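Two Arms, One Shelf: Comparing the Korside and Vosteck Controllers for Household Tidying
Student project report, Claltthorpe, September 5, 2024

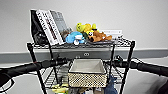

Our project started with a fairly simple wish, to find out which of two controllers makes it easier for an ordinary person to steer a pair of robot arms through the kind of tidying that happens in any home with children in it. We had the Korside controller from the year before, and the Vosteck arrived in November, in a box with a great deal of foam and very little manual. Most of our trials were done at a black wire shelving unit, and I grew quite fond of it over the months. The top shelf is the hard part, with plush toys piled up against a pair of leaning books, and the woven basket with the cream lining sits on the shelf below, so every toy has to come over the front edge and down. Both arms reach in from the sides and cross in front of the middle of the unit, and that crossing turned out to matter far more to our results than anything we had written in the proposal!

What we wanted to compare

The two controllers send the same kind of commands to the same arms, but they feel very different in the hands. The Korside is stiff. You push, there is a small wait, and then the arm moves a bit more firmly than you meant it to. The Vosteck is loose and quick, and everyone who tried it smiled in the first minute and then knocked something over in the second. We wrote down three questions: how many toys end up in the basket, how many trials have to be stopped, and how tired the operator feels afterward.

How the trials were run

One trial was one toy, from the top shelf to the basket. We ran 600 trials with each controller, split over the whole term, and we swapped controllers after every block so that nobody got all their practice on the same one. The operator stood where they could see the shelf directly. A trial was stopped if the arms touched each other hard enough to trip the safety limit, if a toy ended up on the floor, or if the operator asked to stop, which was always allowed and never argued with.

We used the Cowie grip settings for both controllers, the soft ones, and left them alone. There was a long discussion at the start about whether each controller should have its own best settings. I still think that would make a nice project for another group, but with two things changing at once we would never have known what we were looking at.

What we found

With the Korside, 127 trials were stopped. With the Vosteck it was 289, and I will admit that this surprised me, as I had been telling everybody at lunch that the Vosteck would win. When we went back through the notes, the largest share of the stops came from the arms meeting in the middle. The Vosteck lets you bring both arms in together at a good speed, so people did, and the arms bumped. With the Korside the little wait makes you take turns almost without deciding to.

The story changes if you look only at the later blocks. By then most of us had learned to park one arm off to its own side before moving the other, and the gap between the controllers became much smaller. Operators also told us that their shoulders were less sore after a Vosteck block. We only asked for a score from 1 to 5, so please don't lean on that too heavily (we should have asked better questions, and sooner).

Toys that lay deep in the pile were troublesome with either controller. Small ones wedged between bigger ones tended to bring a neighbor along, and we argued happily over whether two toys in the basket should count as a success. In the end we counted it as one. The leaning books were the other nuisance, and a toy tucked behind a book was left for last by nearly every operator, whatever we told them about order.

Things we would change

We would mark a parking position for each arm before the first trial and teach it on the first day. I would also like to place the basket to one side for half of the trials, as having it in the center draws both arms to exactly the spot where they get in each other's way. And the cables deserve an hour of somebody's attention, with a proper clip and a bit of slack at every joint.

For now the Korside stays on the arms for visitors and first-time operators, and the Vosteck is kept for people who have done a few blocks already. The full trial notes are in the project binder, along with the settings sheet and the blank scoring forms, in case next year's group would like to start from those.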